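Skidow Two-Arm Demo Pack

I'm Violeta, and I put this pack together with Catríona Mac Giolla at Lillstead after we got tired of training on demos where every table looked the same! Skidow is our set of recorded two-arm sessions, plus the training recipe we used on them. You get 184 sessions, the config files and a model you can run as is.

The idea is pretty simple. We leave clutter on the table while both arms work on soft stuff in open containers, and we move the clutter between sessions (baskets, boxes, tools, whatever's on the shelf). Fabric is a pain - it folds differently every time - so the policy has to look at it again and again.
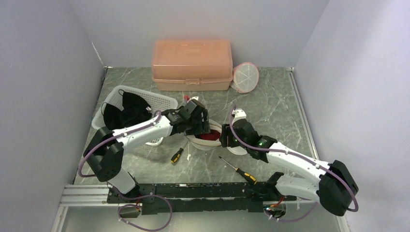 When we trained on tidy tables only, our model finished 45 out of 100 test runs. With the cluttered sessions mixed in it got to 80, same arms, same training time. I was honestly expecting a smaller jump, so we ran the whole test again in November and got the same number.

What it's still bad at: thin straps, and anything that slides under a rim. Catríona is working on those for the next version, which we're calling Galach.

The pack comes as a download or on a drive. Write to me if your arms are set up differently from ours and I'll tell you what to change in the config.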